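Bratix Case Manager – Set-up Guide for Advice Centres

Section 4: Setting up immigration and residence cases

This section covers the first set-up of the immigration module. It is written for the person at your centre who holds the administrator login. You will need your centre number, your adviser list and a printed copy of your fee waiver policy. If you have not yet created user accounts, go back to Section 3.

4.1 Before you start

1. Log in with the administrator account. Ordinary adviser accounts can open the module but cannot change its settings.

2. Go to Settings, then Modules, then Immigration. If the module is greyed out, your licence does not include it. Contact the Lukum help desk and quote error 389.

3. Choose the country rule set. Centres that give advice under more than one rule set must add each one separately. You cannot merge them later.

4. Check the time zone. All deadlines are worked out from midnight at the end of the last day, in the time zone shown at the top of the page.

Note: Changing the time zone after cases have been opened does not move deadlines that are already on file. These have to be corrected by hand, case by case.
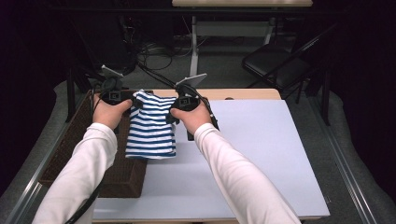

4.2 Creating case types

1. Select New case type. Give it a name that clients would understand, such as "Family visa" or "Work permit renewal". The name is printed on letters.

2. Pick the stages the case will go through. The standard stages are Enquiry, Evidence, Submitted, Decision and Closed. Appeal is added automatically when a refusal is recorded.

3. Set who may open the case. For detention cases we advise limiting this to accredited advisers. The setting is under Access, and it is off by default.

4. Enter the standard document list. Passports, tenancy agreements, payslips and school letters are already there. Anything else can be typed in and saved.

5. Press Save, then Publish. A saved case type that has not been published will not show up in the adviser's list.

You can create up to 1076 document entries across all case types. Most centres use far fewer. Old entries can be hidden but not deleted, as closed cases may still refer to them.

Caution: Do not rename a published case type to reuse it for something else. Every open and closed case under the old name will take the new one, including on letters that are reprinted.

4.3 Recording a client's papers

The document screen has three columns: Asked for, Received and Returned. Fill them in as you go. An original that has been received but not returned stays on the centre's custody list, and the list is printed with the monthly report.

1. Open the client's case and select Documents.

2. Tick each item as it arrives and choose Original or Copy. If you are not sure, choose Original.

3. Scan the item. Use the greyscale setting for letters and full colour for passports and identity cards. Scan every page of a passport, blank ones included, if the case is a residence application.

4. Write the page count in the box. The system compares it with the scan and shows a yellow bar if the two differ.

5. When you hand the papers back, ask the client to sign on the pad or on the printed receipt. Either is accepted.

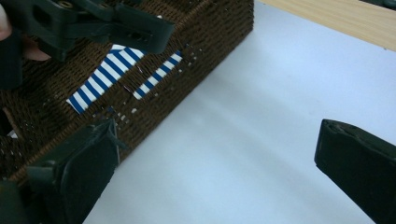

Fig. 4-2. Woven basket with a blue and white striped strip in its side.

Translations are stored as a separate item linked to the original. Select the original first, then Add translation. A translation added on its own will not be included when you build the application bundle, and the system gives no warning about this.

Older papers sometimes carry dates the system will not take. The earliest birth year it accepts without a supervisor's approval is 1952. For earlier years, enter the date as written, tick Confirm unusual date and ask a supervisor to approve it from their own login.

4.4 Deadlines and reminders

1. Go to Settings, then Reminders.

2. Set the first reminder. The default is 6 working days before the deadline. Centres with part-time advisers may want longer.

3. Choose who receives it. The case owner is always included. Add a second person if the owner might be on leave.

4. Add local closing days. Public holidays are loaded for you, but the days your own office is shut are not.

5. Send a test reminder. If it does not arrive, look in the junk folder, then check the sender address with whoever runs your email.

Caution: A reminder is an aid only. The date on the decision letter is the one that counts – always enter it from the letter itself and have a second person check it.
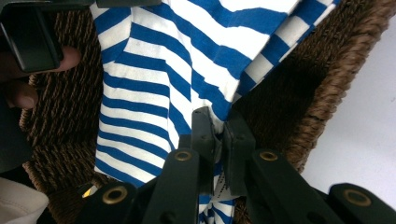
By the Ruotsalainen documentation team | Last revised August 14, 2021

4.5 Moving cases from Irkik

Centres that used Irkik before can bring their open cases across. Closed cases are moved in a separate step, described in Section 9.

1. In Irkik, run the export and choose the long format. The short format leaves out the notes.

2. Copy the file to the computer you use for Bratix. Do not open it in a spreadsheet first, as this can change the reference numbers.

3. In Bratix, select Tools, then Import, then Irkik cases.

4. Match the columns. Family name and given name are often the wrong way round for clients entered before their passport was seen, so look through the preview before you go on.

5. Press Import and leave the window open until the report appears.

Cases with no deadline are placed in a folder called To check. Work through this folder before advisers start using the system. Appeals come across without their hearing dates, and these need to be typed in from the hearing notice.

If the import stops part way, do not run it again. Save the report and send it to the Lukum help desk with your centre number.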